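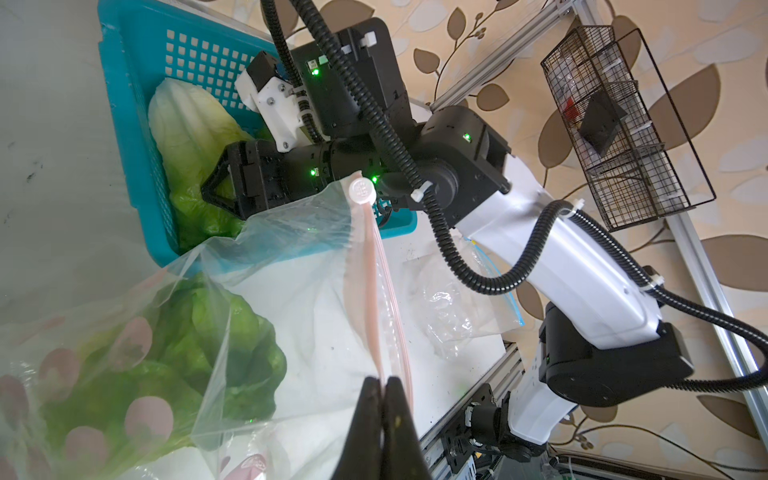

Flemora Produce Packing Set

README

Flemora is a set of short recordings of vegetables being bagged and put away. Leafy greens mostly, plus the zipper bags, the produce bags and the baskets they end up in. If you've ever come home with three kinds of greens and one shelf in the fridge, you already know the subject matter!

We started it because we love this stuff. Putting groceries away looks like nothing, and then you try to write down what your hands do with a floppy bag and a wet bunch of greens and you run out of words by the second line. There are plenty of collections of mugs and blocks out there. We wanted cabbages.

What's inside

266 recordings, split over 2 kitchens' worth of supplies (we call them Stendthorpe and Benkirane, after the streets we did our shopping on). Each recording covers one packing job from start to finish, and each comes with a short written note of what the job was.

Folders:

packing/ - the recordings, one subfolder per job
notes/ - plain text, one file per recording, same name as the recording
shopping/ - what we bought for each session, typed up from Wakana's notebook
bags/ - a list of every bag type with its closure and whether it's printed
extras/ - odds and ends, including the sessions where we tried paper bags

The shopping folder is my favorite and I suspect hardly anyone will open it. Please do. It has the weights, how fresh things looked on the day, and Wakana's remarks, which are very opinionated on the subject of lettuce.

The vegetables

Head lettuce, napa cabbage and bunched leafy greens make up the bulk of it. They behave so differently! A napa cabbage is dense and sort of barrel shaped, it goes where you put it and stays there. Lettuce springs back. The bunched greens slump sideways the moment you let go, and if the stems are tied loosely they fan out and catch on the mouth of the bag.

We used real produce in every session. Helmut Tiedemann brought in a very good looking fake cabbage early on and it was hopeless, it slid around like a bowling ball and the leaves didn't give at all. It lives on the windowsill now.

Everything got eaten or composted. Parveen Dissanayake made a huge pot of soup after the March sessions, and the recipe is in extras/soup.txt if you want it.

The bags

Three families, and bags/ has the full list.

Slider bags. Clear, with a colored zipper strip and a little plastic slider. These are wonderful and maddening. The strip is stiffer than the film, so if you hold on to the strip the rest of the bag just drapes. Closing them with leaves poking into the track doesn't work, and several notes say so with some feeling.

Printed produce bags. Thin, translucent, dots or stripes or small flowers. You can still make out what's inside, though the print gets in the way when the film bunches up. We picked the patterned ones on purpose, as shop bags are often printed and we wanted that kind of clutter.

Plain roll bags. The sort you tear off. They cling to themselves, and opening one takes longer than filling it.

A bag gets reused within a session until it tears, so creases build up as the day goes on. If you want smooth, new looking film, take the first recordings of each session. If you want crumpled, start from the end.

The baskets

Plastic, with holes in the sides. We tried solid tubs first and the greens came out sweaty by the afternoon, so perforated it is. The colors vary. Basket position wasn't fixed with tape or marks, people put it where it felt right and nudged it when they needed room. Expect it at all sorts of angles.

How the jobs are worded

Notes are written by whoever ran the session, in their own words, with light editing for spelling. A few samples:

"Lettuce into the dotted bag, then bag into the basket on top of the cabbage."
"Open slider bag, greens in stems first, close as far as it will go."
"Take everything out of the basket and lay it on the table. Put the cabbage back first."
"Same as before but the bag is inside out. Sorry."

We kept the last kind in. Ilgın Yalçınkaya argued for cleaning them all up into one fixed set of phrases and the rest of us argued back, and the compromise is a second column in notes/index.csv with a tidy label next to the messy one. Use whichever suits you. There are 24 tidy labels.

Things to know before you use it

Light comes through the bags in odd ways, and on pale tabletops a clear bag can be very hard to pick out. This is part of the fun, but if you're drawing outlines around things, budget extra time for it. Wiebke Meinecke did the outlines for the Benkirane half and her advice is to follow the zipper strip first and work outward.

The two halves are uneven. Stendthorpe has far more lettuce and Benkirane has nearly all of the cabbage, so don't split by kitchen unless that's what you want to test.

Vegetable names are the ones we use at home. "Greens" covers several leafy things that we didn't separate, sometimes because the label had come off and sometimes because we disagreed. If you know your brassicas and want to go through them properly, we'd be thrilled.

No fruit, no root vegetables. Carrots are planned. I keep asking for leeks.

Known problems

Some notes in the Stendthorpe half say "big bag" where bags/ would call it medium.
The shopping list for one Sunday session is missing (it went out with the peelings).
extras/paper has no tidy labels at all.

Related

Flestasska is the sister set, with dry goods: rice, beans, pasta, jars with lids. It uses the same folder layout, so anything you write for one should read the other. It's smaller and a good deal calmer.

Corrections and additions

Wrong label, torn bag listed as whole, a cabbage called a lettuce - send it in, we fix these in batches and the fixes go in CHANGES. Include the recording name and a line on what you saw. New bag types are very welcome too, especially mesh ones, which we haven't managed to get in a decent range of sizes.

Credits

Sessions: Wakana Morikawa, Parveen Dissanayake, Helmut Tiedemann
Outlines: Wiebke Meinecke (Benkirane), Ilgın Yalçınkaya (Stendthorpe)
Tidy labels: Ilgın Yalçınkaya
Shopping: Wakana Morikawa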